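6 août 2023

Dimanche, dernier jour avant la semaine de démo, et j'écris ça sur mes genoux, assise contre le radiateur du labo. Pas dormi assez. Café tiède. Bon.

Repris à 9h le script de tri, celui que j'avais laissé en plan vendredi soir avec un commentaire « à voir demain » (merci moi). L'erreur venait du repère de l'outil, évidemment. Je l'avais tourné dans le mauvais sens en mars et depuis tout le groupe corrigeait à la main par-dessus, chacun dans son coin, sans le dire. Trois corrections empilées. J'ai tout enlevé, remis à plat, relancé. Deux heures pour quatre lignes.

Rappel pour moi : la consigne du projet Clidora c'est objets en vrac dans un bac, le bras choisit tout seul, prend, dépose dans le bac voisin. Pas de liste, pas de modèle des objets à l'avance. On a droit à 700 essais enregistrés en tout pour l'apprentissage, et on en a déjà mangé une bonne partie avec des bêtises (les essais où la lumière était éteinte comptent aussi, j'ai demandé, oui ils comptent).

Fin de matinée, première série propre : 74 prises réussies sur 83 pour les objets faciles. Blocs, éponges, ce genre. Contente cinq minutes. Puis j'ai voulu mettre les jouets et les formes creuses et là, patatras. Tout ce qui roule, tout ce qui est rond, tout ce qui s'emboîte. Le score de confiance reste haut alors que la prise est idiote, c'est ça qui m'énerve le plus. S'il hésitait au moins.

Mangé un sandwich debout. Relu le papier de la méthode Disier en mangeant, des miettes dans la marge. Leur idée de pénaliser les prises trop près des parois me plait bien, je crois que ça se fait en une soirée. Le reste, leurs courbes, je n'y crois qu'à moitié, ils ont entraîné sur 3,000 objets de synthèse (écrit comme ça dans le texte, à l'anglaise, il faudra que je pense à corriger dans notre rapport) et nous on a un carton de jouets.

L'après-midi, réglage de la vitesse d'approche. Descendue de moitié. Plus lent mais au moins je n'ai plus la main sur l'arrêt d'urgence en permanence, enfin si, mais moins crispée. Rempli le cahier de bord Jarnwood, la version papier, parce que le tableur partagé était encore verrouillé par quelqu'un. Mon écriture est illisible à partir de la deuxième page.

Ensuite les cas tordus. J'en ai composé plusieurs à la main et noté à chaque fois la disposition de départ, sinon on ne pourra jamais les refaire. Le dinosaure à moitié enfoncé dans le gobelet orange, par exemple : un objet ou deux ? Pour moi deux. Pour le réseau, aucune idée, et pour le jury je ne sais pas non plus, le règlement n'en parle pas. À demander lundi sans faute. L'anneau noir debout sur la tranche, j'y tiens aussi, je veux voir s'il descend un doigt dedans ou s'il pince par dehors.
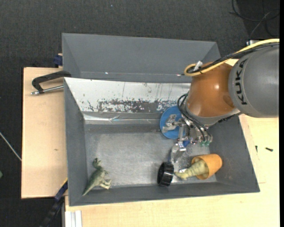 Maëlle Corvez

Le dinosaure vert tout seul de son côté du bac, c'est mon témoin, celui-là je le garde dans toutes les séries. Couché sur le flanc, de la place autour, si on rate ça on peut rentrer chez nous.

18h passées. Il me reste à sauvegarder, à renommer les dossiers (« test_final_vrai2 », non), et à écrire à la bourse Steinarsdóttir pour le report du rapport intermédiare. Je repousse ce mail depuis mercredi. Ce soir, promis.

Ah et racheter des colliers de serrage. Les petits.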